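Monday

In at 7 to get at the folder-inserter before the statement run. The Praltetti had stopped on Friday with the double-feed light on and the cover down, and the note on the lid said only "jam again." Power off at the wall, left side panel off, paper path opened from the top. No paper in it. A light on the panel with a clear path usually means a dirty sensor or a separator set too wide, and I had both in mind before I picked up a screwdriver.

Started with the sensor because it is the shorter job. Blew out the channel, wiped the lens with a dry swab, then with a swab and a little alcohol. Gray dust on the first swab, a trace on the second, clean on the third. Put the panel back, ran the self-test, and got a pass on the sensor line. Loaded the top tray to the mark with plain letter stock and ran it in single mode. Double feed on the fourth sheet. Cleared it, ran again, double feed on the sixth.

Took most of the stack out and left a thin one in. Ran it empty with no stop. Put the full stack back and it doubled almost at once. Did this several times to be sure, morning and again after coffee, with the same result.

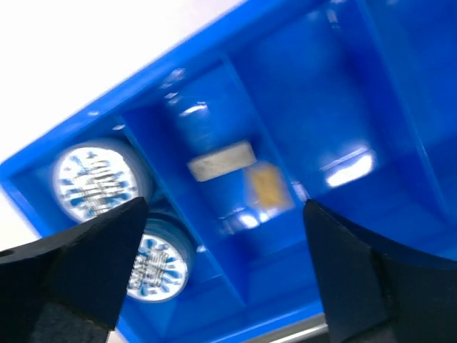
Why does the feeder double with a full tray and run clean with a thin stack? The tray lifts on a spring, and a full load of heavy paper presses the top sheets against the feed roller harder than the separator pad can hold them back. With a worn pad the margin is gone, and the weight of the stack decides whether one sheet goes or two.

That pointed at the pad. The log sheet inside the cabinet door shows the last pad fitted at the end of the previous contract, with the counter reading missing. Whoever did it wrote the month and left the other column blank. The counter now reads 3,192 on the trip meter, but the trip meter was reset when the control board was swapped, so the pad could have far more on it than that. I wrote the reading down anyway, in the right column.

Pulled the pad. It comes out downward after the retaining clip is pushed toward the rear, and the manual has the arrow in the drawing pointing the wrong way. I have penciled this in the margin. The pad surface was glazed over the full width and had a groove on the operator side, where the narrow stock runs. On the left it still had some texture. A pad worn more on one side than the other also skews the sheet, and that would explain the crooked folds the mail room has complained of since June.

Roller next. The feed roller on this model is in two segments on one shaft. Rubber still soft, no cracks, some shine. Cleaned with water on a cloth and left to dry on the bench. I do not use alcohol on these rollers. The manual permits it, but the last set I treated that way went hard within the season, and I would rather clean more often with something mild.

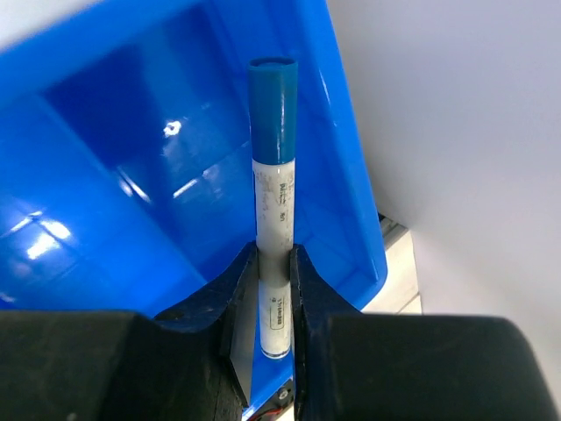 While the roller was drying I checked the separator gap. The setting procedure calls for two strips of the stock in use, one above the other: the first should pull through with light drag and the second should stay put. With the old pad back in place for comparison, both strips came through together at every position of the knob down to the last click. At the last click neither moved. So there was no usable range left, and turning the knob further on Friday could not have fixed anything. I suspect it had been turned a little at a time for weeks.

No spare pad in the cabinet. The drawer marked for separator parts had a bag of envelope moistener brushes in it and the drawer marked for brushes was empty. Moved the brushes. Checked the second cabinet, found one pad in a sealed bag with a Pettigrew label on it. The Pettigrew pad is listed for the older model with the wider throat. Held it against the original: same length, same clip, slightly thicker at the leading edge. Tempting, but a thick leading edge narrows the gap before the adjustment begins, and on coated stock it would stall. I put it back in its bag and went to the phone.

Called Malitz a little before ten. On hold for a good while. Gave the model and serial number, read out the number molded into the back of the pad, and asked two things: whether the Pettigrew pad was an accepted substitute, and whether the current pad was on the shelf at the Fodomton depot. They said they would check both and call back.

Used the wait to look at the fold plates. Plate one stop was at 99 on the scale, which is correct for the statement fold. Plate two was off by a hair and the locking screw was loose. Set it against the template sheet, tightened it, then ran a sheet through by the hand wheel to see where the crease landed. Crease on the line at both edges. I marked the screw head and the plate with a line of paint so that the next person can see if it has moved. Also emptied the scrap catcher under plate two, which had enough paper dust in it to reach the belt.
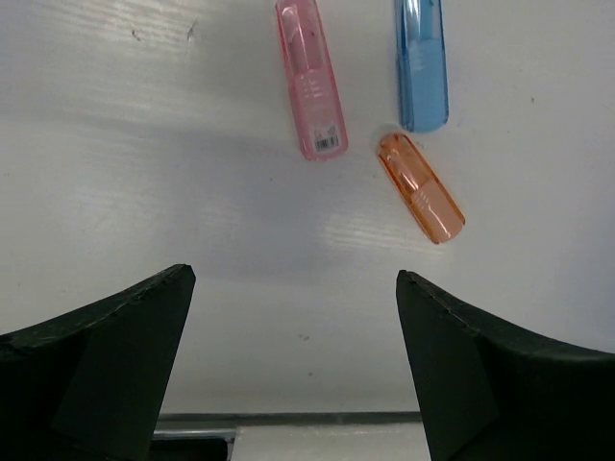 Malitz called back and said that the thicker pad would feed well enough on plain stock but that they would not stand behind it on anything coated, and that the right one had been superseded by a new part with a softer compound. The new part wants the gap set one click wider than the book says. They had it at Fodomton and could put it on the afternoon van. I asked whether the wider setting applied with heavy stock too, and was told yes, and to run a full tray before signing it off.

Ordered one pad for now and one for the drawer. Also a clip, because the one in the machine has been bent and straightened at least once and I do not trust it a second time.

Statement run moved to the afternoon. The mail room folded the urgent letters by hand. I used the gap to write up the log properly: sensor cleaned, pad found worn, roller cleaned with water, plate two reset, counter reading recorded. The previous entries are one word each. "Serviced" tells me nothing.

Van arrived shortly after lunch. New pad is a darker gray than the old one and visibly rougher. Fitted it with the new clip – the clip seats with a definite snap, and the old one had not been doing that. Refitted the roller shaft, checked that both segments turned freely, closed the side panel. 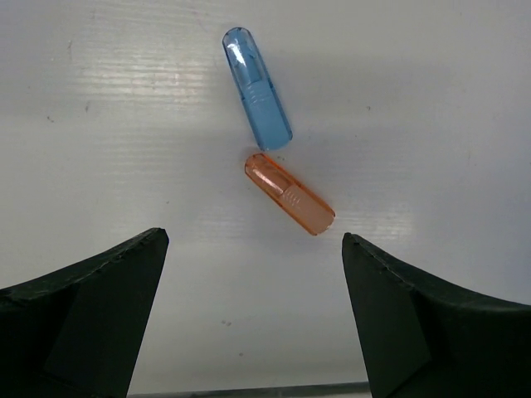

Set the gap with the two strips at the book value first, to see the difference. First strip dragged too much. One click wider, light drag on the first and no movement on the second, exactly as described over the phone. There are now several clicks of usable range on either side of that position, which is how it should be.

Test run: full tray, 200 sheets of the statement stock, single mode, then the same batch with folding on. No double feeds. One stop for a sheet with a turned corner, and that was a fair stop. Checked a handful of folds against the template from the start, the middle and the end of the batch. Square in each case. Repeated with the tray half full. No change in behavior, so the stack weight is out of the picture for the time being.

Ran the inserter section with a few empty envelopes, then with contents. Flaps sealed, though the moistener was a little heavy on the right. Turned it down one step and left a note on the lid asking the mail room to tell me if flaps start lifting.

Statement run started at three and was still going when I left the room. Reset the trip meter before it began and wrote the zero in the log, with the new part number next to it.

Still open: the noise from the exit belt, which is a tick once per turn and sounds like the joint. Belt is on the next order. The manual margin needs the new gap setting written in ink. And the cabinet drawers need new labels, the current ones being for a machine that left the building two contracts ago.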